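Plastic tumblers keep a coffee smell after washing - is there a cleaning method that works?

Posted in Kitchen & Household > Cleaning, 30 Nov 2024
3667 views

We have a set of reusable plastic tumblers, bought in September, used daily for coffee and sometimes for tomato juice. They go through the dishwasher on the normal program. They come out clean to the eye but there is a stale coffee smell when you put your nose in, and plain water left in one for an hour tastes of it. I have tried extra detergent and a second rinse. No change. The recycling mark on the base is a 5, if that matters. Water here in Stellville is hard.

I would like to avoid bleach.

trellosmont_kitchen
Accepted - 9 votes

A 5 is polypropylene. It takes up oils and aroma compounds slowly and gives them back slowly, so a short wash cycle only deals with the surface. You need contact time. Extra detergent makes no difference and can leave its own taste in hard water.

Procedure:

Wash by hand first with dish soap and warm water to remove the oil film. Use a soft cloth. Scouring pads leave fine scratches that hold residue.

Dissolve a tablespoon of baking soda per cup of warm water and fill to the rim. Leave for 6 hours. Overnight is fine.

Empty, rinse, then fill with one part white vinegar to four parts water for 30 minutes. This step is for the limescale, which holds coffee stain. Do not combine it with the baking soda step - the two neutralize each other and you end up with salty water.

Rinse twice and air dry upright, uncovered, for a full day. Do not stack. Stacked cups trap damp air and the smell comes back within a day or two.

If the smell is still there, repeat the soda soak up to 3 times. After that the plastic has taken up more than you will get out and the cup should be moved to pencils or paint water.

wevgate
2 votes

just put them in the sun. worked for mine. takes a couple days. dont leave them out all summer though, they go brittle

marinescu_h2o
4 votes

The accepted method is correct but leaves out the dishwasher itself. If the filter is dirty, every load picks up the same odor and you will blame the cups. Pull the filter, wash it, and run an empty hot cycle before you start.

Two more points on choosing replacements, if it comes to that:

Shape. A tapered tumbler with a wide opening is easier to reach into with a cloth and dries faster than a narrow bottle. 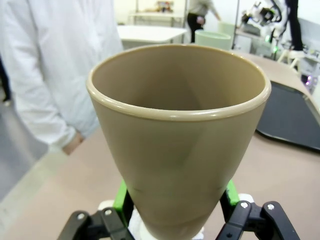 Material. Glass and glazed ceramic do not take up odor. Stainless steel is close behind, but the silicone gasket in the lid does, so soak the gasket separately using the same soda solution.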